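Chapter 4
Quality Control and After-Sales Service in the Manufacturing Firm

Learning goals

After studying this chapter, the reader should be able to explain how a factory sets its inspection points, describe the difference between a product certificate and a system certificate, and prepare a simple after-sales service plan for an export customer.

Opening case: Duridgate

Duridgate makes small valves and pipe fittings for household water systems. It was founded by Fernanda Baptista and Aníbal Peixoto, who had both worked as line supervisors at a larger firm. In its early years the company sold only to local plumbing shops. A faulty valve came back over the counter, the shop handed out a new one, and the matter was closed.

Export orders changed this arrangement. The first large contract, signed with the distributor Jeltier, covered 2,160 valves in a single shipment. Jeltier required a written inspection record for every carton and a reply to each complaint within 30 days. Duridgate had neither a form for the record nor a person assigned to write the replies.

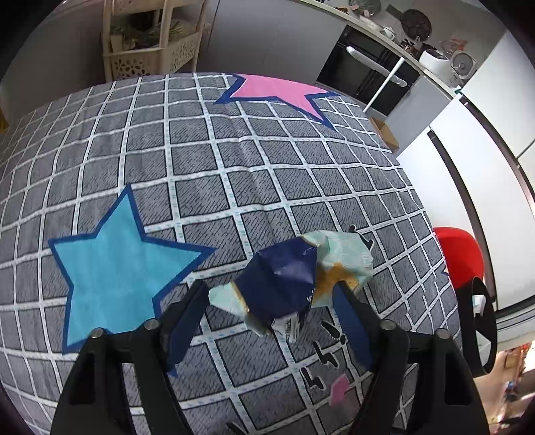 The company appointed Inês Sampaio as its first quality manager in April. She began by listing every step at which a part could be accepted or rejected, from the arrival of brass rod to the sealing of the carton. The list came to 17 steps. At most of them the decision was made by the operator, by eye, and was not written down. Sampaio kept the operators in charge of the decision but gave each of them a gauge, a limit and a sheet to sign.

4.1 What quality control covers

In everyday use, the word "quality" suggests a product that is better than others. In manufacturing it has a narrower meaning: the product agrees with its specification. A low-priced valve that meets its stated pressure rating is of acceptable quality. A costly valve that falls short of its rating must be rejected.

Quality control is the set of activities by which a firm checks this agreement. It is usually divided into incoming inspection, in-process inspection and final inspection. Duridgate tested a sample of 300 valves from the Jeltier order at final inspection, and the leaks it found were traced to one worn cutting tool. An in-process check would have found the tool sooner and at lower cost. Section 4.3 returns to the choice of sample size.

A product certificate states that a given product meets a given standard. A system certificate states that the firm follows a documented way of working. Buyers often confuse the two, and sales staff should be trained to explain which one the firm holds.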